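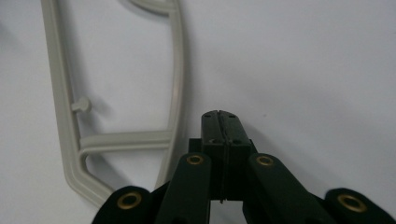

Attachment 1 - Grey plastic frame, crossbar and peg, on white surface.

Support > Furniture and Fittings > Stackable Seating > Closed tickets

Overview | Parts | Warranty | Contact

Ticket 168
Product: Riseck side frame, light grey
Submitted by: Vesela Atanasov, Facilities Office, Drusholm Community Centre
Assigned to: Ognjen Radulović, Product Support, Wuken
Status: Closed - replacement parts supplied
3 comments | 0 shares

Description of issue
The Centre purchased 40 Riseck chairs in January for use in the Stojanovska Hall. During assembly, staff found that the seat panel would not seat fully on a number of the side frames. The panel rests against the small round-headed peg on the inner face of the long outer bar and cannot be pushed past it. The assembly sheet shows no peg at this position. Staff wish to know whether the peg is a fixing point or a piece of surplus moulding, and whether it may be trimmed. Assembly has been suspended pending advice.

Initial response - O. Radulović, 9:20 am
Thank you for your enquiry and for the attachment. The frame has been compared with our parts drawings. The peg above the crossbar is a locating stud. It is a working part of the frame and must not be cut, filed or sanded. Trimming the stud will void the warranty on that frame.

The stud is meant to enter a keyhole slot on the underside of the seat panel. Two versions of the panel have been supplied. The earlier version has no slot and was made for frames without a stud. Please check the number moulded into the underside of each panel:
16 - earlier panel, no slot
200 - current panel, with slot

Please also confirm that the panel is being brought down from above the crossbar, with the grooved side of the panel edge facing the ridges on the bar. A panel offered up from below will meet the crossbar first and may appear to be the wrong size.

Customer reply - V. Atanasov, 11:45 am
The panels have been checked. Those that fitted correctly are marked 200. Those that did not fit are marked 16. The direction of assembly was correct in all cases. The cartons carried the same label, and there was no means of telling the two versions apart before opening.

Staff also ask whether the slight outward bow in the long outer bar is a fault. It was thought that the frames may have been stored under load.

Second response - O. Radulović, 2:10 pm
The marking confirms that earlier panels were packed with current frames. This was an error at our warehouse and the Centre will not be charged for the exchange.

With regard to the outer bar, a slight bow is part of the design. A frame should be set aside only if it rocks when stood upright on a level floor, or if there is whitening or a crack at the corner where the crossbar meets the outer bar.

Resolution
Replacement panels marked 200 were sent to the Facilities Office with a return label for the earlier panels. The frames were kept. Ms Atanasov has confirmed that the new panels fit over the stud and that no frame was found to rock.

The assembly sheet will be revised to show the stud. Until the revised sheet is issued, customers should refer to this ticket - the remaining steps are unchanged.

Related part: Riseck seat panel 200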